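**FOR RELEASE – January 2021**

# Lemus opens hand-held data collection site in Nelstead

NELSTEAD – Lemus has opened a site in Nelstead for gathering the examples its learning system is trained on. Work started this month. First batch already in: 330 recorded demonstrations, of which 269 passed review and went forward to training. The rest get redone.

Method is simple. People pick up a hand-held gripper and do ordinary table jobs with it – pick up, turn, set down, hand over. A camera on the tool records each one. No robot arm needed at this stage, so a new task can be set up the same morning someone thinks of it.

Collectors train for 3 days before their recordings count. Slow hands at first, then quicker. Sessions are kept to 20 minutes with a break after, longer than that and the grips get sloppy and the reviewers start sending everything back.

The grippers come from Brustotport, a small hardware shop that also handles repairs and spare finger pads. Review and labelling is done by Zou, working from the same task list as the collectors. Both agreements run through the end of the collecting phase.

"We would rather have a small set we trust then a big one we have to apologize for," the company said in a statement. "Desk tasks first. Kitchen tasks when the desk ones are boring."

Next up: paper handling and books, tasks the current model still does badly. Folding comes later. Lemus plans to publish the task list and its reject reasons, so other groups can see what was asked for and what was thrown out.

Press visits by arrangment, mornings prefered. Requests go to the Lemus press desk, Nelstead – please include outlet name and number of visitors.

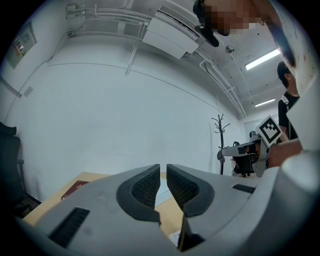 Visitors should plan on around an hour at the site. Recording goes on during visits, so please keep voices down and phones off the tables. Interview requests for Zou or Brustotport can be sent to the same desk and will be passed along.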